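Product Review: Nondard Slotted Bench Fixture

The Nondard fixture, supplied by Fabbri at $149, was assessed by the Stustemari equipment desk in August. It is a white plastic block with a flat top plate, a central U-shaped channel and two feet.

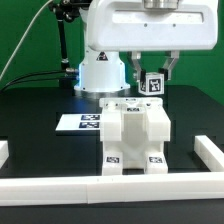
Reading time: 1 min

The holes and slots in the top plate are cleanly finished, and the markers on the feet remain legible under bench lighting. The unit was placed and removed 52 times - no cracking was found at the side blocks. The printed instructions are brief and omit cleaning guidance.

Rating: good. Recommended for teaching benches. Replacement feet are sold separately at $24.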